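Udwood Harbor Authority
Marine Terminals Division

Berth and Fender Inspection Checklist with Inspector Comments
Kurkolis Terminal, Berth 9
Inspection period: January
Lead inspector: Ingrid Holloway

Purpose

The Authority requires a full inspection of each active berth before the spring dredging window opens. Results are entered by the lead inspector and reviewed by the Marine Terminals Division. Items are marked Satisfactory (S), Needs Attention (NA) or Out of Service (OS). An item marked OS may not be returned to use until the Division has signed the release form.

Section 1. Mooring equipment

1.1 Bollards secure, no movement at base: S
1.2 Bollard load ratings painted and readable: NA
Comment: Ratings on the two north bollards have worn away. Repaint before the next vessel call.
1.3 Quick-release hooks open freely under manual operation: S
1.4 Remote release panel tested from the berth office: S
Comment: Test carried out at 6:40 a.m. with no lines on the hooks. The backup battery was also tested.
1.5 Mooring lines clear of sharp edges along the cope: S

Section 2. Fenders and quay face

2.1 Fender panels present and properly aligned: S
2.2 Chains and shackles free of heavy corrosion: NA
Comment: The lower chain on Fender 54 shows pitting at the third link. Kowalczyk Marine has been asked to quote for replacement. The berth may remain in use for barges.
2.3 Facing pads within wear limits: S
2.4 Concrete edge free of cracks and spalling: S
2.5 Ladders secure, with no missing rungs: OS
Comment: The south ladder has a bent stringer. It has been chained off at the top and a sign has been posted. Crews are to use the center ladder until repairs are complete.
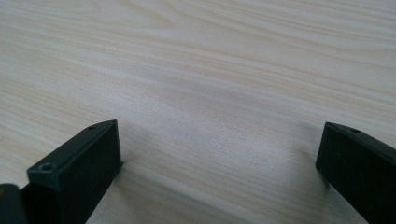

Kowalczyk: we can replace the chain on 54 from the workboat, but we will need the berth clear on the ebb tide and we would ask that the ladder be done during the same closure. Two closures in one month would be hard on the barge operators.

The Division has accepted the request. Items 2.2 and 2.5 will be handled under one work order, and the closure notice will be sent to terminal users when the tide schedule has been confirmed.

Section 3. Lighting and navigation aids

3.1 Berth end lights working and visible from the channel: S
3.2 Apron lighting meets the level set in the terminal manual: NA
Comment: One fixture on Pole 102 is out. The adjoining fixtures do not cover the gangway landing area. Night boarding is restricted to the west landing until the lamp is replaced.
3.3 Tide gauge readable and matched to the office display: S
3.4 Channel-side warning signs in place: S

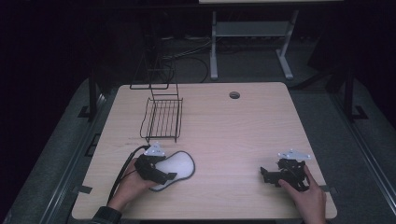
3.5 Emergency generator started and run under load: S
Comment: Fuel was topped up after the run. The start record has been filed with the berth office.
3.6 Lighting controls labeled and panel doors locked: S

Section 4. Emergency readiness

4.1 Life rings and throw lines at each marked station: S
4.2 Fire hydrants clear and caps in place: NA
Comment: Pallets were stored in front of the east hydrant. They were moved during the inspection. The terminal operator, Zuvum Stevedoring, has been reminded that the painted zone must be kept clear at all times.
4.3 Spill kit sealed and within date: S
4.4 Radio check with harbor control: S
4.5 Emergency contact list current: NA
Comment: The posted list still shows the former night supervisor. A corrected copy is to be put up at the gatehouse and the berth office.

Section 5. Follow-up

Work Order 604 covers the fender chain and south ladder. The lamp on Pole 102 and the bollard markings are assigned to the Authority's own maintenance crew. The terminal operator is responsible for the hydrant zone and must confirm in writing that shift leads have been informed.

Berth 9 is approved for continued use, subject to the restrictions listed under 2.2, 2.5 and 3.2. Vessel agents should check with harbor control before arranging any night boarding.

Submitted by: Ingrid Holloway
Status: Open, pending release of Item 2.5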